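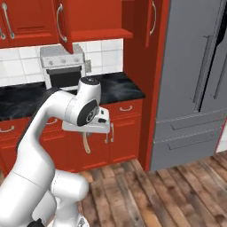 # Repainting lower kitchen cabinets

Last revised April 12, 2025, by Sofia Prata.

This procedure covers doors, drawer fronts, end panels and face frames that already have a coat of paint or clear finish. It does not cover thermofoil that is peeling. Remove loose foil completely and treat the board underneath as bare MDF.

Lower cabinets take more wear than uppers. Shoes hit the bottom rail, wet hands hit the area around the pulls, and a mop reaches the toe kick. Most failures start in one of those three places, and nearly all of them trace back to grease or gloss left on the old surface.

## Materials

- Jivlow concentrated degreaser, or any cleaner that rinses without residue
- Kiltow bonding primer, gray tint for reds and other deep colors
- Lakley waterborne cabinet enamel, satin (the color used here is 543)
- Frade 4-inch foam rollers and a 2-inch angled sash brush
- Sanding sponges, 150 and 220 grit
- Two-part wood filler
- Painter's tape, masking paper, tack cloths
- Screw-in cabinet pyramids or scrap blocks for drying

The run used for the quantities below measures 141 inches along the face, with one end panel. It took one quart of primer and a quart and a half of enamel. Buy two quarts of enamel and box them together in one bucket before starting, so that any difference in tint is spread across the whole job.

## 1. Remove and label

Take off the doors and drawer fronts. Write a number on a piece of tape inside the hinge cup and the same number inside the cabinet, then cover both with a second piece so the solvent in the cleaner does not lift the ink. Bag the hinges by door. Hinges that have been adjusted over the years will not swap cleanly from one door to another.

Leave the drawer boxes in place unless the fronts are glued on. Glued fronts are painted with the drawer pulled out and the box masked.

## 2. Clean

Mix the degreaser at the strength on the label. For Jivlow that is 300 mL per bucket for kitchens and half that for other rooms. Wipe on, wait two minutes, scrub along the grain with a white pad, and rinse twice with clean water. Change the rinse water when it clouds.

Test by running a strip of tape over a dried area near the stove. If the tape comes off without resistance, there is still grease and the step is repeated. Sanding before this point drives the grease into the scratches.

Allow the faces to dry overnight.
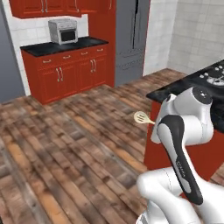
*Red side of the kitchen island, with the wooden floor in front.*

## 3. Mask

Cover the floor to at least 3 feet from the toe kick. On wood floors, use paper rated for wet work and tape it to itself, keeping strong tape off the floor finish. Run a line of tape along the underside of the countertop and press it down with a putty knife.

An island needs masking on every side at once. Plan for a walkway before the paper goes down.

## 4. Fill and sand

Fill old pull holes from both sides if the new hardware has different centers. Two-part filler shrinks very little, but leave it slightly proud and sand it flush with 150 grit.

Scuff all faces with 150, then 220. The old sheen should be uniformly dull. Check with a flashlight held nearly flat to the panel; shiny spots usually remain in the inside corners of recessed profiles. Vacuum, then wipe with a tack cloth using no pressure.

## 5. Prime

Brush the profiles first and roll the flats while the brushed areas are still wet. Keep the coat thin. Roller stipple in the primer will show through satin enamel, so lay off each flat with one light pass in the direction of the grain.

Tannin bleed appears as yellow or brown marks within a few hours. Spot-prime those marks with shellac and let it dry before continuing.

Sand with 220 after the time given on the can. The primer should powder. If it rolls into small balls, it needs more time.

## 6. Topcoat

1. Strain the enamel through a fine mesh filter.
2. Paint door backs first, then turn and paint the faces.
3. Keep a wet edge and do not return to an area after five minutes.
4. Wait for the full recoat time. At 49 percent relative humidity, 543 was ready overnight. Add time in damp weather.
5. Sand lightly with 220 between coats and remove the dust.

Reds cover poorly. Expect three coats over gray primer and four over white. The second coat will look uneven when wet, and the judgment on coverage should wait until it has dried.

Pull the tape along the countertop while the last coat is still slightly soft. Where the film has already hardened, score the edge with a new blade.

## 7. Rehang

Doors can be rehung after two days if they are handled by the edges. Fit new bumpers before the first closing. Painted surfaces that touch each other will bond while the film is curing, and the damage shows up as a torn patch at the top corner of the door.

Full cure takes four weeks. During that time, clean with a damp cloth only and do not hang wet towels over the doors.

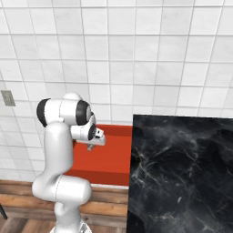

Horácio Cordeiro writes that the two-day figure in step 7 was too short for him. He painted in November with the heat off, and the drawer fronts stuck to the frames even with bumpers fitted. He left the second set for a week, with the room kept at 68 degrees, and had no sticking. He also suggests waxing the contact points on the face frame with a plain candle.

The two-day figure assumes a heated room. Below 60 degrees, follow his week. Do not use the candle on any surface that may need touching up later; wax has to be removed with mineral spirits before new paint will hold.

## Touch-ups

Store leftover enamel in a small jar filled to the brim, with the color number and sheen on the lid. Chips along the bottom rail are repaired with an artist's brush in two thin passes, the second after the first is dry to the touch. A chip that reaches bare wood gets primer first.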